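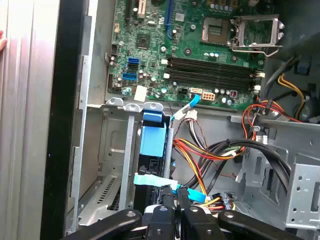
**Notes, shop-floor chores talk - Jan 15, 2020**

Start without the title slide. Ask who has opened up a desktop PC in the past year. Wait for hands. Then ask who enjoyed it (usually gets a laugh, don't push it).

OK, so I work on the refurb side at Treleck. Old office towers come in, we take out the drives, test what's worth testing, and the rest goes to Gouveia for scrap. Last May we took in 561 towers, our biggest month so far, and I had a lot of time with a screwdriver in my hand to think about whether a machine could be doing this instead of me.

My short answer is that it could do bits of it. I'm going to spend the next while on which bits.

**The easy part that's hard**

People figure the screws are the tough part. Screws are fine! A screw stays put. What gets you is cable. A SATA cable flops wherever it wants, and it's never in the same place in two towers, even when it's the same model off the same pallet. You and I shove it aside with a knuckle and don't even notice we did it. A machine has to see it, decide it matters, and move it without yanking on the connector. 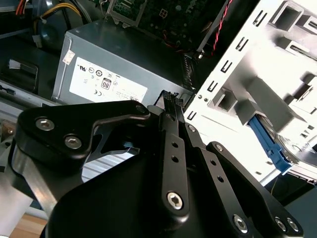

And then there's room to work. The space between a power supply and a drive cage was laid out for a person's fingers, and not very generously either - I've got the scraped knuckles to prove it. Any gripper strong enough to pull a drive brings its own plates and linkages and screws in there with it. So reaching the latch is one problem, and still being able to see the latch once you've reached it is another.

(Slow down here. I rushed this part at the Lorkeo meetup and lost the back row.)

Latches themselves, I'm hopeful about. Blue plastic tab, squeeze, slide. It's a bright color on gray metal, and somebody designed it so you wouldn't need a tool. If you want a first chore to hand over, pick that one.

**The question I always get**
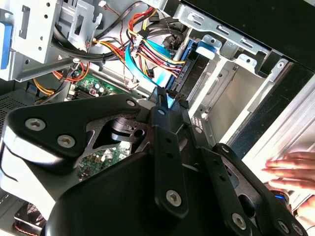

So would I leave a robot alone with a pallet of these overnight? Not yet, I'd want a person close enough to reach in, and I'd start it on one model of tower with the side panels already off.

Same goes for home, by the way. Loading a dishwasher is cable trouble all over again, just with forks. Mention the Teka dishwasher in my kitchen if there's time, skip it if we're past the 7 minute mark.

Then questions. Repeat each one into the mic before answering!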